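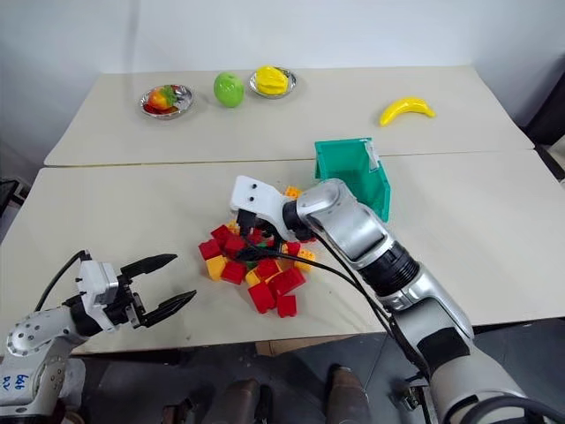
Tuesday, December, demo day at Skadcombe

Doors opened at 2 and the first school group was already in the hallway, so we skipped the warm-up talk and went straight to the block station. I had the two arms on the near table with the pile of bricks between them and the green bin behind, and the fruit row on the far table for later. Kids went for the bricks right away (of course they did!) and wanted to know why the right gripper goes down into the heap with its fingers among the pieces when there's a perfectly good one sitting on top. Fair question. Kiran told them it picks whatever it scores highest, which got a lot of nodding and then "but why" again. I loved that group.

Settings for the afternoon: speed limit at 200 mm/s for both arms, grip force on setting 7, left arm holding open at its ready pose until the right one clears. I tried swapping that order before lunch and the two of them kept waiting on each other, so I put it back. Umesh Chaturvedi has a note about the same deadlock in the Wukum folder, must read it properly.

Things people asked, so we have answers next time: can it tell a real banana from a toy one (no idea, we've only trained on the toys), does it get tired, how much does a gripper cost, can it build a castle. The visitors from Bekex wanted to see green bricks only. We don't have a color filter in the demo menu and I had to type it in by hand while they watched, slow and embarrassing. Kiran, could you add a button?

Fruit run was shorter than planned. I moved on to the lemon and the strawberry on their plates since shiny metal is what the Evangelista people care about, and they asked for the raw depth images. I promised to send them.

To do: export the log, timeout to 800 ms on the handoff, tape the right wrist cables so they don't hang over the table edge, more chairs.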